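Clornonar tests tidying software in simulation

June 15, 2018

Clornonar has published results for Neseo, its control software for household pickup work. The test set covers 35 chores, from clearing a floor to sorting small items into bins, each run 20 times in a simulator.

Neseo finished 289 runs without a fault. Most failures came at the grasp, with round objects the worst group. A tennis ball is one of the standard items.

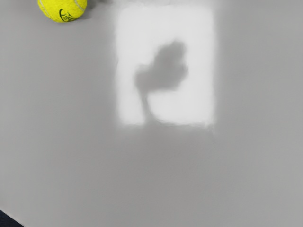
Lighting and starting positions change between runs. Breathnach, which supplies the arms, plans hardware trials at Nunmont with up to 200 household objects. No home release is scheduled.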